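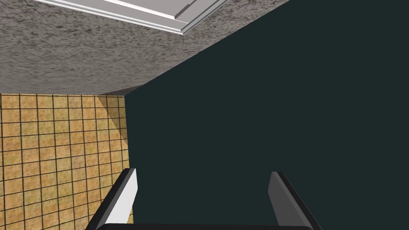
Can a home robot arm be tried out on your own kitchen before you buy it?
With the Inel planner it can, as long as you measure the room first. The planner comes with the Greno arm kit and runs on an ordinary laptop.

Tips for getting a useful result

Measure floor to ceiling in 2 places. Older kitchens are rarely even, and the planner takes the lower figure.

Enter tall cabinets before anything else. The arm needs 23 inches of clear space beside a cabinet side to turn its wrist. If you have less, pick the short forearm from the menu.

Set the tile size and color to match your walls. It makes it easier to tell which way the gripper is facing when you switch to the wrist view.

Keep the fingers open while you move the arm between spots. Close them only at the shelf or counter you want to test.

Run each reach 80 times on the slow setting. Write down any spot where the arm stops short, then move the base a few inches and run it again.

Cost

The full kit is $1,693 with the planner included. Tirkby sells the planner by itself as a download, and the price comes off the kit if you order by September. Replacement finger pads ship from the Riihimäki warehouse and take longer than the rest, so order a spare set with the kit.

Updated January 27, 2025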